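Replacing the door seal on an Ollberg refrigerator

26 October 2019

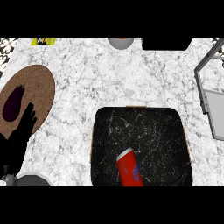 The seal on our refrigerator door gave out slowly, and I put off doing anything until there was water under the crisper drawers every morning. The refrigerator is an Ollberg with the freezer on the bottom, and it came with the house. The seal is the gray rubber strip that runs around the inside edge of the door. The parts sites call it a gasket, and the manual calls it a door profile, so search for all three names if you are looking for one. Before starting, clear some counter and think about where the small hardware will go. On a white counter with gray streaks and speckles like the one shown, a screw is very hard to find once you set it down. A black tray like the one with the red can lying in it would be a much better spot. I used a cookie sheet with a dish towel on it, and that was fine.

How I knew it was the seal

I first thought the thermostat was going. The compressor ran most of the day, the milk at the front of the door shelf was turning early, and the back wall had a sheet of frost on it. Those can all be signs of a bad thermostat, and I came close to ordering one. What stopped me was the old test with a dollar bill. You close the door on the bill and pull. If it drags, the seal is gripping there. If it slides out like there is nothing holding it, the seal is not touching.

Mine was good along the top and down most of the handle side. At the bottom corner on the hinge side the bill fell out by itself. When I opened the door and pushed on the rubber with a finger, I found a split in the fold where it bends to go around the corner. It was hidden in the crease and I must have wiped over it dozens of times.

A flashlight works too. Put it inside, switched on, pointed at the corner you suspect, close the door and turn off the kitchen lights. I could see a thin line of light at the bottom corner and no place else.

Finding the right part

This took longer than the repair. The model number is on a sticker inside, on the left wall behind the top drawer. Take the drawer out completely and read the whole thing. My sticker has a long number and then a slash and two more digits, and I ignored the part after the slash. That was a mistake. Ollberg changed the door partway through and the seals for the earlier and later doors are different lengths. The listing I found online said it was compatible with my model, and it was, if you had the other version.

The first seal cost $39 and was too short by a little over the width of my thumb. I tried stretching it, which I don't recommend. It pulled out of the corners as soon as I let go. The seller took it back, but I paid the shipping.

After that I called Cardoso, the appliance parts store in Gukdale, and got Tomás Antunes at the counter. He asked for the digits after the slash before I had finished giving him the first half. He had me measure the old seal on the door, outside edge to outside edge, and also asked whether the back of it had a ridge shaped like an arrow or a flat strip with screws through it. Mine has both, an arrow ridge on three sides and a metal strip with screws along the bottom. He said that was the later door. He could get the Ollberg one for $79 or one made by Gretar for less, with a longer wait. I bought the Ollberg one. I had already lost enough time and I did not want to send back another one. I have no opinion on the Gretar seal, having never had one in my hands.

What I used

A number two Phillips screwdriver, a plastic putty knife, a hair dryer, dish soap, an old toothbrush, and a little petroleum jelly. I also had a cooler for the food. We don't keep much in the door, so most of what was in the main part just stayed where it was and I kept the door shut whenever I was not working on it.

The new seal

It comes folded up in a flat box and it looks terrible when you take it out. There were kinks in it everywhere. I laid it in the bathtub with hot water from the tap, and moved it around until the folds relaxed. Then I dried it and laid it flat on the bed in the spare room overnight. If you skip this you will be fighting the kinks on the door, and I think a lot of the bad reviews these parts get come from people putting them on straight out of the box.

Taking off the old one

Unplug the refrigerator. The bottom strip on mine is held with 9 screws, and they were all in there tighter than they needed to be. Loosen them, but don't pull the strip off until the other three sides are free. Start at a top corner and pull the rubber toward you. The arrow ridge pops out of its groove with a sort of zipping feel. If it is stiff, warm it with the hair dryer. The putty knife is for the places where old syrup or whatever it is has glued the rubber down. Don't use a metal one. The liner of the door is thin and I have seen photos of cracked ones.

The groove underneath was disgusting. I will leave it at that. I went around it with the toothbrush and warm soapy water, wiped it out, and then went around again. Let it dry. I had lunch at this point and left the door closed, with the cold air leaking out all around I'm sure, but nothing in there suffered.

Putting on the new one

Do the corners first, all of them, starting at the top. Push the ridge into the groove at each corner with your thumbs until it seats, and then work from the corners in toward the middle of each side. If you start in the middle you end up with extra rubber at a corner and have to pull it all out. I know this from the first side I did.

My thumbs were sore by the third side. A little soapy water on the ridge helps it go in, but not much, or it slides back out. The bottom goes last. The rubber tucks behind the metal strip and then the screws go back in. I put them all in loosely and then went along tightening each one a bit at a time. Snug is enough. If you crank them down the rubber puckers between the screws and you get a row of small gaps.

Madalena Bettencourt from next door held the door steady for the bottom part, and that made it a lot easier. The door wants to swing while you push on it. If you're on your own, a wedge under the bottom edge would do the same thing.

Getting it to seal

With everything in, I closed the door and did the dollar bill test again. The bill was loose at the top corner on the hinge side, not where the old one had leaked. The rubber was rolled under slightly. I warmed that corner with the hair dryer on low, pulled the fold out with my fingers, put a thin smear of petroleum jelly on the hinge side so it would slide and not grab, and shut the door. I left it closed for most of the evening with a strip of painter's tape over the gap to hold it.

In the morning the corner was flat and the bill dragged all the way around. One spot along the bottom was weaker than the rest. I backed off the nearest screw half a turn and that took care of it.

How it has been since

It has been 2 weeks. The frost on the back wall is gone. I defrosted it by hand first with the door open and towels down, so the seal doesn't get the credit for removing it, only for it not coming back. There is no water under the drawers. The compressor still runs, of course, but it stops for long stretches and I notice the quiet when I'm sitting in the kitchen. I turned the dial back down from where I had set it when I was trying to keep the milk cold, and the milk has been fine.

I wipe the seal with a damp cloth when I do the shelves now, and I open up the fold at each corner while I'm at it. The manual says to do this every month. It also says not to use bleach or anything with lemon oil on the rubber, and I had been using a lemon spray on the old one for years. I can't say if that is what split it. It was probably the original seal and it may just have been old.

The freezer drawer has its own seal, which is a different part number again. I ran the bill around that one too and it held everywhere, so I'm leaving it alone. I wrote both part numbers and the digits after the slash on a piece of masking tape and stuck it inside the cabinet over the refrigerator.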